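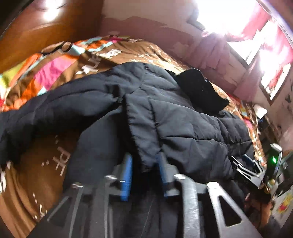

Storing Winter Clothes and Bedding: Frequently Asked Questions

Last updated: February

Search help topics Go

These are the questions we get most often at Rarner about storage bags, boxes and moth protection. If yours isn't on the list, use the contact form.

Do I have to wash everything before I put it away?

Yes. Body oil, food and perfume attract moths and carpet beetles, and stains you can't see now can turn yellow over the summer. Check pockets and close zippers before washing. Follow the care label, even if you have washed the item another way before.

How dry does a down jacket need to be?

Completely dry, including the filling. The shell dries long before the down does. Tumble on low with 2 clean tennis balls, stop every 30 minutes, and break up any clumps by hand. If you still feel lumps, it needs more time. We suggest leaving the jacket on a hanger overnight before it goes into a bag.

Can I use vacuum bags for down?

For a move or a trip, yes. For a whole season we don't recommend it. Down that stays flat for months can lose some of its loft. Use the Resitz breathable bag or an old cotton pillowcase. Synthetic fill also does better with some room.

Are vacuum bags OK for comforters and quilts?

Polyester comforters are fine. Handmade quilts should be folded loosely in a cotton sheet and refolded along different lines every few months - sharp creases weaken the fabric over time. Don't store quilts directly on bare wood.

What size bag do I need?

The medium Resitz holds one adult winter coat or two sweaters. The large holds one queen comforter. If you have to push hard to close the zipper, go up a size.

Do cedar blocks work?

They help a little in a small closed space. They will not get rid of moths you already have. Sand the blocks lightly when the smell fades. If you find larvae, empty the closet, vacuum the corners and wash or freeze everything that was in it.

Can I keep boxes in the attic or garage?

Only if the space stays dry and doesn't get very hot. A shelf in a bedroom closet or under the bed is better. In a basement, keep boxes off the floor.

My jacket smells musty after storage. What now?

Air it outside in the shade for a day. If the smell is still there, wash it again and dry it fully. Black spots that don't wash out are probably mildew, and a cleaner should look at those.

How long do orders take?

Orders placed before 10 a.m. ship the same day from our Kellon warehouse. Shipping is free on orders over $99.

Can I return an opened bag?

Yes, within 30 days, as long as it hasn't been used. Write to Tomás Quintela in customer service and include your order number.

14 shares 3 comments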